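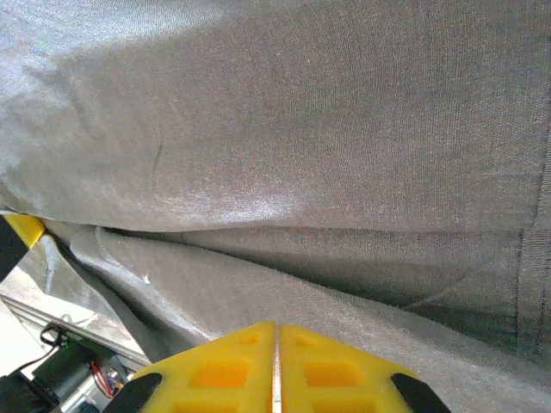
Figure 1. Wrist view, gripper close to the gray cloth.

Prisavow Project: Shirt Folding with Two Arms
Florin Preda and Temitope Akinola
January report

1. Task
Our group wants two robot arms to fold a shirt on a table. We control the arms by hand and record each try - later these records will train the program. Until now we have 274 records. Each student must practice 20 minutes before recording.
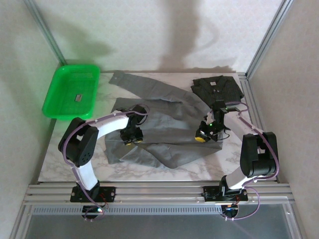
Why do we use two arms for one shirt?
One arm can hold the cloth while the other arm moves the sleeve, and so the fold stays more straight.

The most difficult part is to take only one layer. From the side it is not easy to judge the depth, therefore we look also at the wrist view.
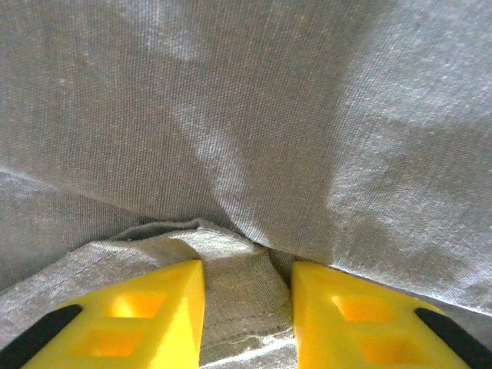

2. Next steps
We will repeat the sleeve fold at lower speed and compare it with the first 5 records. Temitope will write the labels.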